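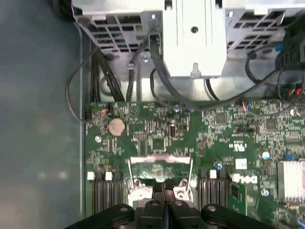 Fermín Bustos
13 de junio de 2022

Abro hilo sobre los ordenadores de sobremesa que estamos revisando en el taller. Son torres Dell de oficina, del lote que retiró Gounder en marzo. En total llegaron 210 y vamos despacio.

12 compartidos · 3 comentarios

Lo primero es tumbar la torre y quitar el panel lateral. Con la placa mirando hacia arriba se trabaja mejor y los tornillos no se pierden por el fondo de la caja.

Luego, la pila de botón. En equipos que han pasado años en un armario la cambio siempre. Cuesta poco y evita que el reloj vuelva a cero en cada arranque.

Los cables los dejo donde están hasta tener claro adónde va cada uno. Los conectores pequeños del borde de la placa se sueltan tirando del plástico, nunca de los hilos. Melahat Ateş les hace antes una foto con el móvil y yo he acabado copiándole la costumbre.

7 compartidos · 1 comentario

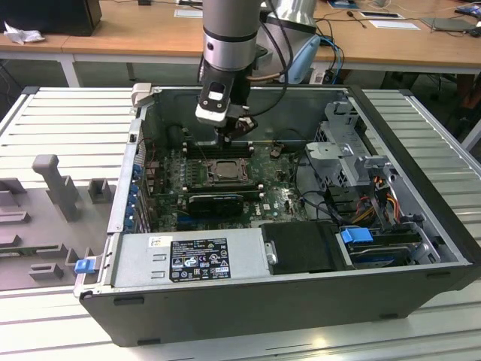 La memoria es lo que más dudas genera. Muchos de estos equipos traen módulos de distinto tamaño mezclados y conviene probarlos de uno en uno. Si hay una tarjeta gráfica montada, como la negra con ventilador que lleva este, miro también que el ventilador gire suelto con el dedo. El disco va en su bahía con la pestaña azul, así que para ese no busco el destornillador.

De momento dejamos 8 GB por máquina. Para ofimática y navegador sobra.

Idalina Brandão me pregunta por las fuentes. No las abrimos. Se prueban con carga y, si fallan, van a la caja de reciclaje sin más.

9 compartidos · 4 comentarios

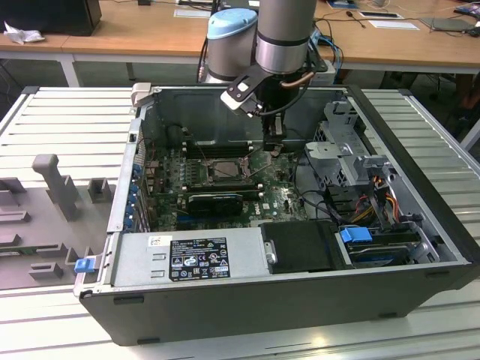
Torre abierta sobre la mesa metálica, con la fuente y la bahía del disco a la vista.

Las que pasan la revisión van a Marnville. Allí Serpil Gezer instala el sistema y apunta el número de serie. Las que no, se quedan para piezas: latiguillos, tornillos y jaulas de disco.

Si alguien tiene paneles laterales sueltos de este modelo, que me escriba. Nos faltan unos cuantos.

Mañana sigo con los discos.

21 compartidos · 6 comentarios

Contacto · © 2022 Tretden · Volver arriba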